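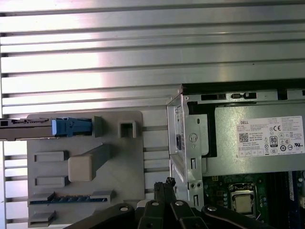

By the time the second offering was announced at Perono Street Tabernacle, most of the children had fallen asleep and Jasmina Ionescu had already put in everything she meant to put in. She had a ten folded small inside her glove, and the glove inside her purse, and that ten was for the gas bill. She had told herself so on the bus. She told herself again now, while the Bishop walked up and down in front of the choir with his jacket off and his sleeves rolled, asking who in the house tonight was going to trust God with the last thing they had.

"Not the first thing," he said. "Anybody can give the first thing. Your cousin can give the first thing!"

People laughed, and Jasmina laughed too, in spite of herself, for he had always been able to make her laugh. She had known Dwayne Montoya when he was no kind of bishop at all, just a skinny fellow from Filtley who fixed refrigerators and led Bible study in the back of the laundromat, with 13 people sitting on the folding tables and the dryers going around behind them. Her husband had been alive then. He used to say that Dwayne prayed like a man asking his neighbor for a ladder -- plain and quick, and sorry to be a bother.

Now there were nearly 400 in the seats, and a screen on either side, and a parking lot with young men in orange vests to wave you into your spot. There was a house out in Jindby with a gate, which she had never seen but had heard described so many times that she could have found the bathroom in the dark. There was the oil as well. The oil came in little bottles and was 90 dollars, and last June her sister-in-law had bought two of them for her knees, and her knees were the same as before, and she had said it was her own fault for doubting while she rubbed it in.

Jasmina had not said anything about that. She had gone home and washed her kitchen floor instead, late as it was, and then she had washed the hall.

The buckets started at the front. They used to be baskets, and before that it had been a coffee can with a slot cut in the lid, and old Mrs. Londoño used to hold it on her lap all through the lesson with both hands, as if it might get up and leave. One winter the can had paid for Jasmina's rent. She had never asked. Dwayne had come by with his toolbox, saying he'd heard her icebox was making a noise (it wasn't), and he had knelt down and looked behind it for a good long while, and when he was gone there was an envelope on top of the bread.

She thought about that envelope now more than she would have liked to. It made it very hard to be angry in a clean way. She would get herself worked up over the gate and the oil and the men in vests, and then she would see him on his knees on her linoleum with a flashlight between his teeth, pretending.

The bucket came down her row. The woman beside her, who was young and had a baby over one shoulder, was digging through a diaper bag and coming up with nothing but wipes and a sock. She found a few bills at last, in the side pocket, and looked at them, and looked up at the screen where the Bishop's face was as big as a garage door. Her lips were moving. Jasmina knew that kind of moving. It was arithmetic.

"Put that away, honey," said Jasmina.

The girl turned red. "I can't just pass it."

"Sure you can. Watch me." And she took the bucket by its handle and swung it along to the man on her other side, who was so surprised that he thanked her.

Nothing happened. The organ went right on. The baby hiccuped and put its fist in its mouth, and the girl sat there holding her money in her lap with a look as though she'd been caught at something and let go again.

Afterward Jasmina waited. It took a long time, as there was a line, and a man with a clipboard who wanted to know whether she had an appointment, and she told him that she was 71 years old and had to use the ladies' room every hour and so he had better decide. He let her through. The Bishop was sitting in a little room behind the platform with a towel around his neck, drinking ginger ale, and up close he looked tired and gray around the eyes and a good deal like his father.

"Sister Jasmina," he said. He started to get up.

"Sit, sit. I only came to tell you my icebox is making a noise."

He looked at her. Somebody put their head in at the door and said the car was ready, and he held up one hand without turning around, and the head went away.

"What kind of noise?" he said after a while.

"I couldn't tell you. I'm not the one who knows about it."

He turned the can around in his hands. She could hear them out there stacking the buckets one inside the other, and somebody counting under his breath.

"I don't believe I have my tools anymore," he said.

"Well," said Jasmina, and she began putting on her gloves, the left and then the right, feeling for the ten with her thumb. "I've got a flashlight. There's a bus at 4 tomorrow that stops right at my corner, or you can come in the car if you want to. But I'd take the bus, Dwayne. There's no place to park."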